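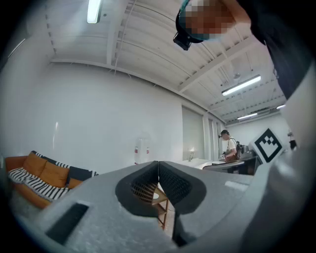

*Gray housing with two dark finger pads.*

## Patient Access Program: Frequently Asked Questions

**Who may apply to the Batden medical cannabis program?**
Adults aged 21 or older with a qualifying diagnosis may apply directly. Younger patients must apply through a parent or legal guardian.

**Which conditions qualify?**
Chronic nerve pain, epilepsy, multiple sclerosis, and nausea related to chemotherapy. Other conditions are reviewed individually by the medical director, Dr. Elfriede Grabner.

**What documents are required?**
- A physician's certification signed within the past 2 months
- Government-issued photo identification
- Proof of address

**What does registration cost?**
The annual fee is $135. Patients who receive disability benefits pay no fee but must submit a current award letter.

**How many patients are enrolled?**
The register listed 1,288 active patients at the end of May.

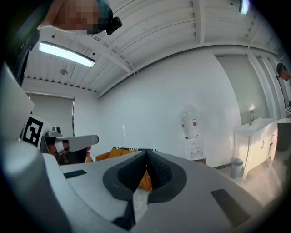 *Black V-shaped finger pads, with a patterned square marker at the side.*

**Where can prescriptions be filled?**
Prescriptions may be filled at the Van Acker and Westeck dispensaries. Patients must present their registration card at each visit.

**May I travel with my medication?**
The card is not valid outside the program area. Patients should contact the authorities at their destination before departure.

**How do I appeal a denied application?**
Appeals must be made in writing to Annelies Ammann, Patient Services. Please include the application number and any new medical records.

Last updated: Sep 20, 2024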